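Comparing two grippers on the PC assembly bench: quick how-to

Efa Owen, Plarnlow bench notes. Updated August 26, 2025

Writing this up fast before the bench gets changed over again. Two grippers, same arm, same parts tray, same computer. Parallel jaw first (the Plulia), then the multi-fingered one (the Fendidau). You want a fair comparison, so change the gripper and nothing else.

What you need

Arm, powered and homed. Both grippers with their own adaptor plates, don't swap the plates. Parts tray. Tower on its side, panel off. Hex keys. Tape for the cables. A notebook or the shared sheet, not your memory.

Before you start

Bolt up the gripper, plug in, wait for the controller to find it. If it dosen't show up, reseat the connector at the wrist before touching any software. Nearly always that.

Set the tool weight and tool centre point. Do this every time you swap. Kuo-hua Hsieh skipped it once and we lost a whole afternoon to picks landing 8 mm low. The fingered one hangs a lot further down than the jaws so your old safe height isn't safe any more. Raise it.

Run the arm through its full reach at slow speed, hand on the stop button. Watch the cable bundle the whole way. Snagging? Re-tape, go again.

Teaching the drive pick

Start with the hard disk. Biggest part, easiest to see what's going wrong. Jog to just over the slot, fingers open, wrist square to the tray. Come straight down. No diagonal approach, you'll clip the holder.

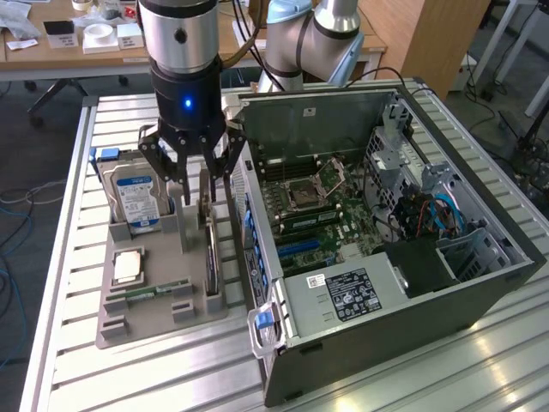

Close slowly, lowest force setting, then step up until the drive lifts without tilting. Write down the setting. With the jaws this took me 3 goes, with the fingers a fair bit longer as there are more joints to get right. Save the pose as soon as it's good. Save it under a name that says which gripper, please.

Then lift, hold, lower, release. Watch the release in particular. Fingers tend to drag on the way out and pull the drive over with them. Open wider than you think you need, then go up.

Memory and processor

Memory module: pick by the ends, not the flat faces. Jaws are fine at this. Fingers need the two outside ones parked out of the way first, else they foul the channel.

Processor: edges only, force right down. Use a dead one while you're setting up. Check the orientation mark before each go, and leave the socket bracket open ready.

Scoring

Same number of tries for each part on each gripper. Log a pass, a drop or a miss, nothing fancier. Slipped but recovered counts as a drop. Note cycle time from the controller log, not a stopwatch.

If you change a speed or a force halfway, bin that set and start over. Annoying but mixed numbers are useless to everyone.

Where I've got to

Jaws quicker on the memory and more repeatable. Fingers better on the drive, they cope when it's sitting slightly off. Processor: don't love either of them. Going to try softer tips next.

Settings are in the Ellis folder, one file per gripper. Dont overwrite mine, make a copy.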